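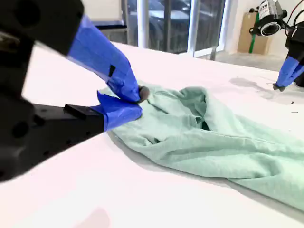 Light green cloth on the white table, crumpled.

Sulik Laundry Set

Sulik is a small collection of pictures and notes on everyday fabric: shirts, sheets, towels and whatever else ends up in a wash pile. It covers the stage between the basket and the shelf, when things are still crumpled.

Contents

pictures/ — 200 stills, sorted by session
notes/ — one text file per session, with fabric and color
folds.txt — the 27 fold names used in the notes

Items

Most pieces are plain cotton in pale colors. Prints and knits are in a separate folder. Nothing was ironed. Sleeves and hems were left the way they landed, so a label may say "unclear" where a garment could also be a sheet.

Known problems

Pale cloth on the white table loses detail in bright light. Two sessions have no fabric notes. Socks are listed singly — pairs were never matched up.

Changes

May 29, 2023: color names cut down to one list. "Mint," "sea" and "pale green" are now all "light green." Towels will be relabeled in June.

Contact

Inès Besnard (pictures), Annick Lecomte (notes and fold names)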